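November, poll coding, afternoon session

Finished the first pass on the Ollness mail survey about sending troops abroad. 2194 forms back, 136 of them with no answer on the main question. I kept those as blanks — Ntuli's count folds them into "undecided," and the two tables won't match until we pick one rule.

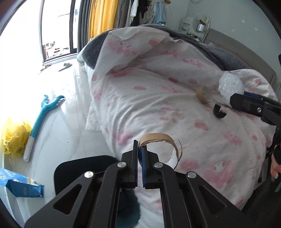
Cardboard ring at the gripper tips, printed bedding behind.

Recoded 45 of the Mekivholm write-ins by hand. Most say yes to aid and no to soldiers, so I gave them their own code, 7. Brusden batch still to do, more than 400 forms. Check the weights for over-65s before sending anything out.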